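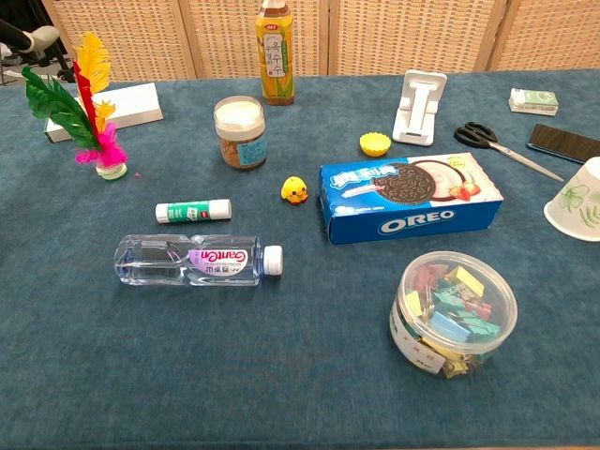
Chapter 5
What Do Visiting Teams Leave Behind?

Before you read
Find the most recent newsletter or web page you can from an organisation that sends short-term teams to schools overseas. Mark each sentence that reports something the team did. In a different colour, mark each sentence that reports something a pupil at the school can now do. Keep the page handy, as you will need it again in section 5.4.

Key terms
host school, sending organisation, short-term team, displacement, counterfactual, exit report

5.1 The two-week problem

Most readers of this book will have met the short-term team in one form or another. A church, a university college or a service club raises money through a year of trivia nights and sausage sizzles, a dozen people fly out in the winter break, and a fortnight later they come home to give a talk with slides. The talk is nearly always warm. The speakers were welcomed, they were fed better than they expected, and they feel they received more than they gave. That last remark is usually offered as modesty. In this chapter we are going to treat it as a finding and ask whether it is true.

Chapter 4 dealt with long-term staff, who stay for years, learn the language to some degree and have to live with their own mistakes. Short-term teams are a separate case. They seldom know the syllabus and they leave before the results come in. Whatever good they do has to survive their absence, and whatever nuisance they cause is cleaned up by somebody else.

None of this shows that teams are useless. Some plainly are useful, and we will look at one programme where the host school asked for the team to come back and gave sensible reasons. But the burden of proof has been sitting in the wrong place for a long time. Sending organisations tend to assume benefit and ask critics to demonstrate harm. A school principal choosing a reading scheme would never be allowed to argue that way, and we see no reason to make an exception for people who have paid their own airfare.

5.2 Sendari: a school and its visitors

Sendari is a secondary boarding school on the edge of a market town. It has 736 pupils, a science block that leaks, and a name for getting students through the national leaving exam. Over one school year it received teams from three sending organisations. The largest, Ivex, ran holiday English camps and a painting project. A smaller group, Zadari, sent retired teachers who sat in on classes and helped to mark practice papers. The third was made up of families from an expatriate congregation in Abu Hammour, who came over a long weekend with sporting gear and library books.

All three wrote reports. The Ivex report is the longest and the best looking. It says that 3000 "learning hours" were delivered, and the figure has since been repeated in two fundraising letters and a grant application. Look at how it was reached. Every pupil present in the hall was counted for every hour the hall was open, including meals and the closing concert. A pupil who slept through the morning session would have contributed as much to the total as one who wrote an essay. The sum is correct and it tells us next to nothing about learning.

The congregation from Abu Hammour reported that it had brought around 1000 books. Here the number is at least a number of things. What the report leaves out is what the books were. The school librarian's register, which we draw on in section 5.3, shows a large share of picture books and superseded encyclopaedias, and a borrowing rate in the following term that was hardly different from the term before. The register also shows one box of past exam papers and revision guides that was borrowed until the covers came off. It had been added as an afterthought.

The Zadari report runs to a page and a half and contains no totals. It says which classes were visited and which marking errors kept turning up, and it admits that the visitors had misread the marking guide for their first three days. It raised very little money. It is also the only one of the three that the school's own staff had kept.

5.3 What would have happened anyway?

The hardest question in this field is the counterfactual: what would the school have looked like had the team stayed home? It is hard to answer and easy to avoid. When Ivex painted the dormitories, the report compared the old walls with the new ones, and the new ones were better. The proper comparison is with whatever the school would have done with the same money, or with the two local painters who usually did the work and were not hired that year. Economists call this displacement. The painters may well have had a shorter word for it.

Timing matters too. The English camp fell in June, just ahead of the exam period, when senior pupils would otherwise have been revising. Attendance was described as voluntary. Readers who have been to boarding school can decide for themselves how voluntary anything is once the principal has announced it at assembly.

We should be fair to the pupils here. In interviews many of them said they had enjoyed the camp, and enjoyment in a hard year is worth something. It is a different claim from the one in the grant application, though, and the two should be kept apart.

5.4 Reading an exit report

Return to the page you marked before starting the chapter. Look first at the balance between your two colours. Next, take every figure and write beside it what was counted, who counted it, and whether the same figure would have appeared had the visit gone badly. Finally, look for any sentence the organisation would have preferred to leave out. If there is one, read the rest of the report with a little more trust.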